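Review: Doltach folding drying rack, after seven weeks

I bought this rack in March, when our old one lost a leg and fell on the cat. I paid for it myself. The shop was Krūmiņa, in Neltside, and delivery came on Friday in the evening, a little late but polite.

The box is long and flat. Inside are the rack, two side wings and a bag with 7 plastic caps. I needed only six, so I suppose one is spare. The instructions are small drawings without words. For me this is good, but drawing four shows the wing upside down, and I lost half an hour there.

Open, it is 1,143 mm wide, and the height is 905 mm. Please measure your room before. In our corridor I must walk sideways when both wings are up.

The rails are thin and smooth. Shirts and towels hang well and I see no marks on them in the morning. Jeans are more difficult, they pull one wing down if you do not put something on the other side. My neighbour Priit Lukoševičius has the older Zasach model and his wings lock with a click. Mine only rest on a hook. I would pay more for the click.

Sports clothes are the biggest part of our washing, so I looked most at these. Knitted mesh should be laid flat over several rails and never hung from one point, or the shoulders get a small hill. 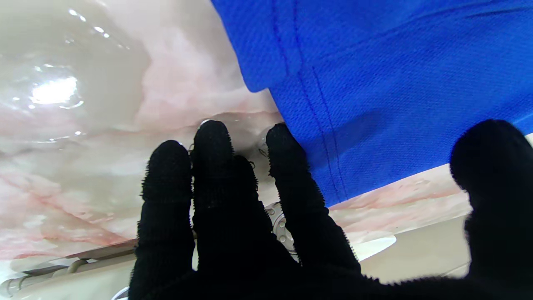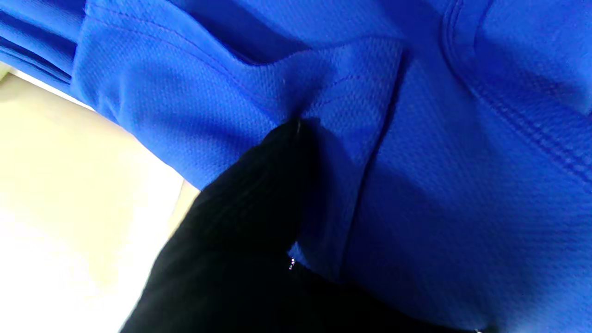
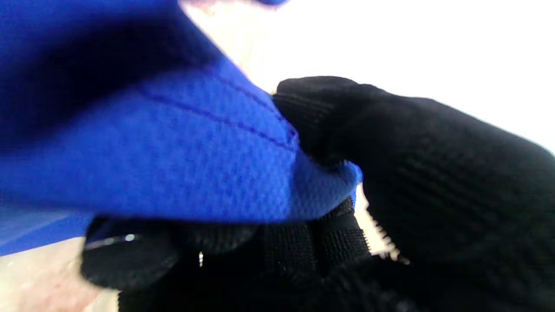 Blue cloth, from close.

Socks are the weak side. The gaps between the rails are wide and small socks slide through to the floor. Kirsty Horrocks wrote in her review that she clips them in pairs, and I do the same now.

Folded, it stands behind the door and does not fall. The feet left a grey line on our light floor, but it went away with soap. I give four stars from five. The fifth I keep for the hook, and if it breaks I will write again.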